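From: Natalie Naylor
To: Lakdale household list
Date: 1st January
Subject: Re: Baskets for the linen shelf

Hello all,

Happy new year. I answer under the quoted part, I hope it is readable.

> Natalie, did you decide which basket you keep for the shelf?
> I am still looking for one where small things do not fall
> through. The one from Fairweather had holes also in the
> bottom and I lost 2 socks behind the washing machine.

I had the same problem until September. Now I use a dark gray plastic one. The walls are open, with rectangular slots, so the towels get some air — but the floor is solid, and socks stay where I put them.

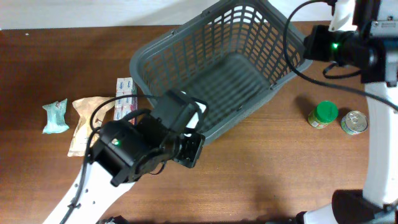
The gray basket on the wooden table, still without linen.

Mine has no lid, and I don't miss it. I fold on the table, put the heavy towels first and the small pieces on top, and then carry everything to the shelf in one go. Please measure your shelf before you buy. I did not do this the first time, and I had to move the lower board by 8 holes.

For cleaning I use warm water and an old toothbrush, the slots collect lint in the corners.

If somebody has a good idea for labels that hold on such an open wall, please write to the list. Tape does not stick well on mine.

Best regards,
Natalie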